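How to run the bag-opening demo at an open day

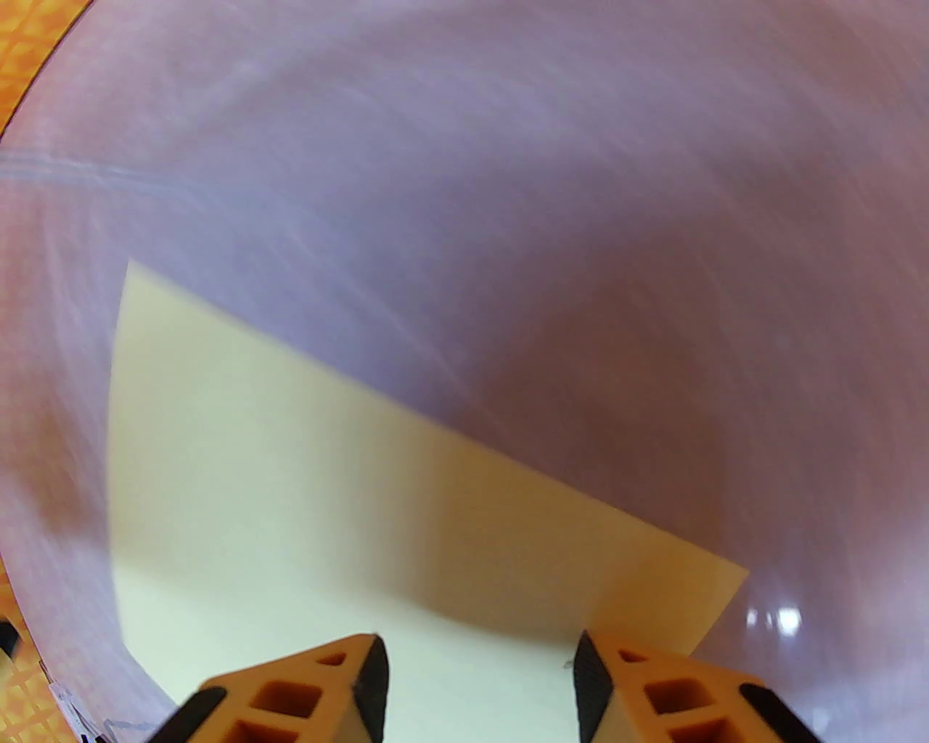

Visitors to the Drellstead open day in February get close to the bench, so the demo has to be set up for them as well as for the arm. Put the screen with the wrist view at standing eye height and leave it on all day. People follow the task much better from there than from the side, as the arm blocks most of the bench. Point out the two orange fingers with the black pads facing each other, and the pale surface between them, before you say anything about the software. Tinted plastic like this lilac sheet shows up well on the screen, though it picks up glare, so turn off any lamp directly overhead.

Before the doors open

1. Wipe the finger pads with a dry cloth.
2. Check the stop button from both sides of the bench.
3. Run the task twice at half speed with no one at the rope.
4. Set out spare bags. We went through 74 last year and almost ran out before lunch.

During each session

Start with the arm parked. Say what it is going to try, then start it at half speed. Do not talk over the grasp; let people watch. If it misses, let it try once more, then stop and reset by hand. Thin plastic is hard to grip and visitors like to hear that.

Keep each run under 2 minutes, with time for questions after. The usual ones are how much it weighs and whether it can fold shirts.

Children may press the start button if an adult is with them. Hands stay behind the rope while the arm has power.

At the end, park the arm, switch off at the wall and hand the log sheet to Aleksi Huttunen in room 222.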